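I own 60 T-shirts and I have folded none of them well. So this spring I decided to learn, starting with whatever was on the floor!

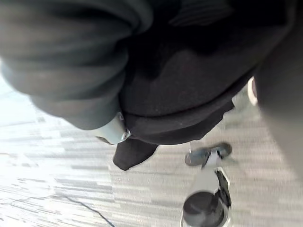
Gray and black, just above the carpet.

My friend Oluwaseun Eze swears by working on the bed (good light, no bending), so I gave that a try too.

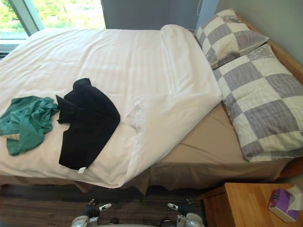 Photo: Larero

Smoothing the duvet first helps a ton. Then sleeves in, sides in, fold up from the hem, and don't fuss over it.

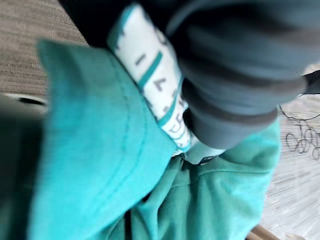

Color sorting is where I get carried away. I do blues, then greens, then everything I can't name, and a turquoise piece with a white tag like this one could keep me dithering between piles all evening. Blacks are easy, bless them.

Socks I'm leaving until April, along with the scarves 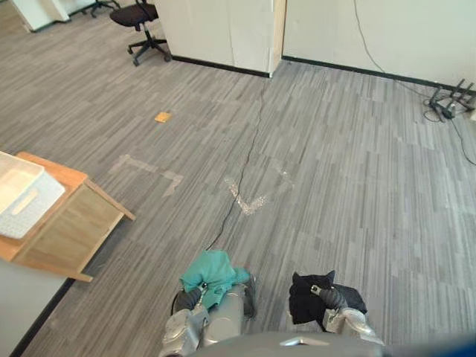 and that one awful drawer of swimsuits, which I haven't opened in ages and don't plan to open tonight.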